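Chapter 4
Going on Foot: Pilgrims and the Roads They Made

Words to know: shrine, relic, hospice, vow, indulgence, badge
Before you read: Think of the longest walk you have ever taken. What made you keep going?
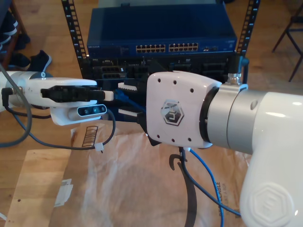
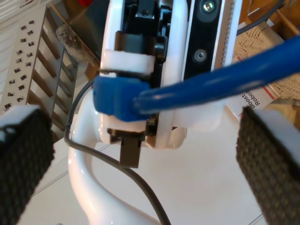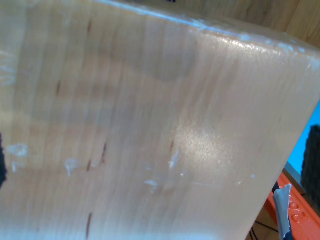
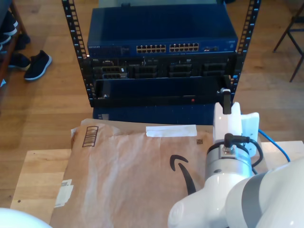
Figure 4.1. In order: two robot arms with a connector; gripper pads and a wrist housing; a wooden board; a rack with a network switch.

Imagine leaving home in spring with one pair of shoes, a staff, a bag of bread, and a letter from your parish priest saying you are who you claim to be. You have never been farther than the market town. Now you are setting out for a church so far away that your neighbors have helped you make a will!

Thousands upon thousands of people in the Middle Ages did exactly this. Farmers went, and so did widows, bakers, knights, and bishops. Some had made a vow during an illness and were going to keep it. Others were told to go as a penance, and a good many (we have their own words for it) simply wanted to see something wonderful before they died.

In Chapter 3 we stayed inside the monastery walls and followed the monks through their day of prayer. In this chapter we go out through the gate. We will follow the road from Lerby to the shrine at Burkholm, a distance of 246 miles, and stop where the pilgrims stopped. It is a terrific road to study, full of wells, chapels, bridges, and inns, and a surprising amount of it can still be walked.

Our best guide is the Woltley guest book. The brothers at the Woltley hospice wrote down every traveler they fed during one summer, and the list runs to 2,407 names. Beside many of them is a home village, a trade, or a note such as "lame in the left foot" or "sang at supper." Of all those travelers, 98 came back through Woltley the same year and were entered again, and you will get to know several of their journeys in Section 2.

As you read, watch for the difference between what a pilgrim hoped for and what the Church taught. The two often matched, but preachers complained loudly when people seemed to care more about the badge pinned to their hat than the prayers they had promised to say. Watch, too, for money. A famous shrine brought trade to every town along the way, and towns could quarrel bitterly over which route was the true one.

In this chapter you will learn
why people went on pilgrimage, and who stayed home
how hospices fed and sheltered strangers
what happened when a pilgrim reached the shrine
how the roads changed the towns beside them

Section 1 begins in the church at Lerby, very early in the morning, with the blessing of the staff and bag.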